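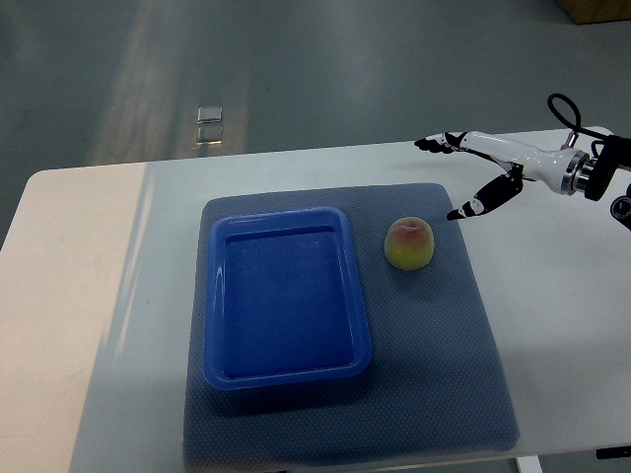

The Peach

Oldřich Šindelář bought one peach at the market in Plascombe because the woman would not sell him half of one. It was still greenish on the bottom. He told her it would do.

He carried it up to the second floor and put it on the gray-blue mat, next to the blue tray. Then he sat down and looked at the tray for a while.

In his sister's house the fruit always went in the tray. She had worked twelve years in the canteen at Pretmont and came home with rules. Fruit in the tray, bread in the drawer, keys on the hook. When she moved to Stikach in October she left him the tray and took the hook.

The phone rang at 20 past four.

"Are you eating?" she said.

"I bought a peach."

"One?"

"One."

"Is it in the tray?"

He looked at it. The pink side was up.

"Yes," he said.

She told him about the new apartment. The bus stopped right outside, number 103, and the neighbor, a man called Jelínek, played the radio through the wall. She had asked him to turn it down and he had brought her soup. She didn't know what to do about the soup.

"Eat it," Oldřich said.

"I might. Is the peach ripe?"

"Not yet."

"Then leave it alone until it is."

After she hung up he washed his cup and wiped the sink. He came back to the table, reached for the peach, and pressed it with his thumb near the stem. It was hard. He set it down in the tray and went to find his coat.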